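Sundemville Homeowners Board > Kitchens and Baths > Vanity tops: is "cultured stone" worth the upcharge?

gritty_grout
Monday, October 19, 2020
Got two quotes for the hall bath. Dratarham wants 900 for a marble-look top with an undermount basin. The Etim outlet in Skeltdale wants 820 for what sounds like the same thing. Both salesmen told me it "never needs sealing." I've heard that before about a driveway. Anybody lived with one?

pipewrench_pat
The top is the least of it. Ask what holds the basin up. If the answer is a bead of silicone and a smile, keep walking.

oldhouse_oat
Disagree with Pat, mine has been glued since we moved in and hasn't budged. What I don't believe is the stain resistance. Hair dye got mine in one evening.

pipewrench_pat
One sink that hasn't fallen yet isn't much of an argument.

tilefoot
I like the look fine, I just don't buy the sales talk. Posting a few of a compact bathroom with a marble-look top and a white rectangular basin.

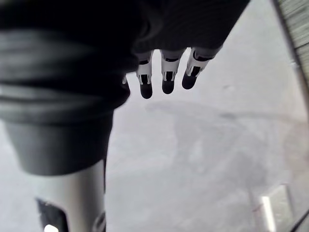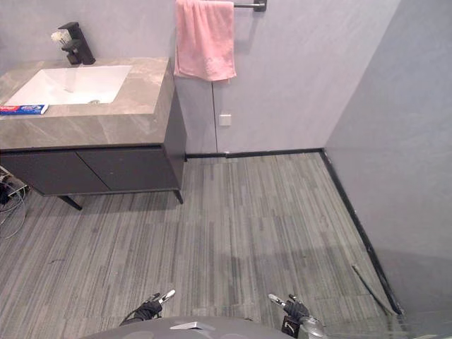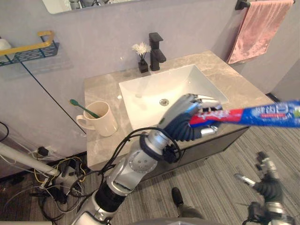
My gripe with squared-off basins in general is the flat bottom. Toothpaste sits there until you chase it down the drain with your hand. A round bowl costs less and rinses itself. Before paying either shop I'd pour a cup of water in the floor model, if they'll let you.

gritty_grout
They won't let me. I asked at Dratarham about running a key across a sample and the guy took the sample back.

oldhouse_oat
That tells you plenty.

pipewrench_pat
It tells you he didn't want a scratched sample. Get the warranty in writing and read the part about cleaners. The one I saw ruled out anything stronger than dish soap.

sinkskeptic
Also check whether delivery is in that 820. My neighbor's quote grew by 165 once they added "handling," and handling was 2 guys leaving it in the garage.

gritty_grout
Just called. Delivery is extra at Etim, so there goes the bargain. Dratarham includes it but charges to haul off the old one.

tilefoot
Haul it yourself. The Skeltdale dump took mine.

oldhouse_oat
Or keep the old top and spend the money on a better faucet.

pipewrench_pat
First thing oat has said that I agree with. Still wrong about the glue.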